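Monitoring of public notices and project signage
Second progress report to the Dolance Fund
Prepared by Miroslava Kratochvíl, project lead
Saturday, November 22, 2025

Work done in this period

The grant pays for a check on how local authorities tell residents about publicly funded works, and whether what they publish matches the decisions their members took. Since the first report we have moved from collecting material to coding it.

We now hold 200 notices from the councils taking part. Of these, 178 have been read and coded by two people working separately. The rest are waiting on a second reader. Where the two readers disagreed, Defne Demirtaş went back to the council minutes and settled the point, and her notes are kept with the record.

The commonest fault so far is a notice that names the politician who announced the money but leaves out the budget line it came from. A good many also give no closing date for comments, or give one that differs from the date in the minutes. We have not yet worked out how this varies between councils and would ask the Fund not to quote it until we have.

Access to records

Most clerks have been helpful. Three councils refused our first request on grounds of cost. Oğuzhan Karakaya narrowed the wording and sent it again, and two of them have since released the papers. The third has upheld its refusal at internal review. We have decided to appeal – the papers cover the whole of the pre-election period and we would have a gap without them.
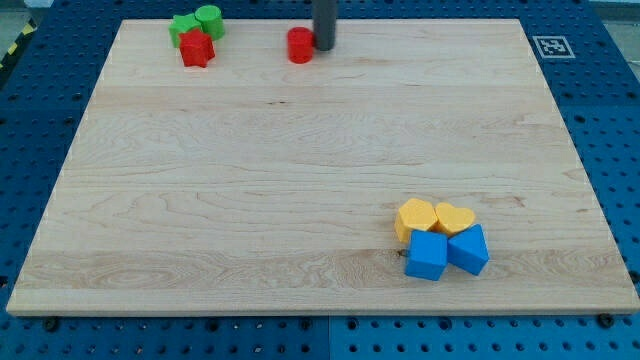 The appeal costs nothing to lodge but will take staff time that was not in the plan. We expect to cover it from the hours set aside for travel, as most of the interviews with councillors are being done by phone. No change to the total is requested.

Database

Kilto, the database we are building for the notices, is in daily use by the team. Search by ward and by date works. Search by funding source does not yet work properly, as councils use different names for the same grant scheme. Daranee Thammasiri is drawing up a list of equivalent names by hand. This is slow and has put the public version back. We had told you it would open before Christmas and it will now open in January.

Staffing and spending

Ivana Paredes joined in place of the research assistant who left in the summer. The post was empty longer than we wanted, so salaries are under budget. Printing is over, mainly the large copies of planning notices used at the residents' meetings. The full table is in the annex.

Next period

Finish second reading of the remaining notices.
Lodge the appeal and send the Fund a copy.
Open the public version of Kilto.
Send each council its own results and allow time for a reply before anything is published.

We would like a decision from the Fund on one matter. Two councils have asked to see the coding guide before they comment on their results. We are in favour of sharing it, but the grant agreement treats it as a draft output and we need your consent in writing.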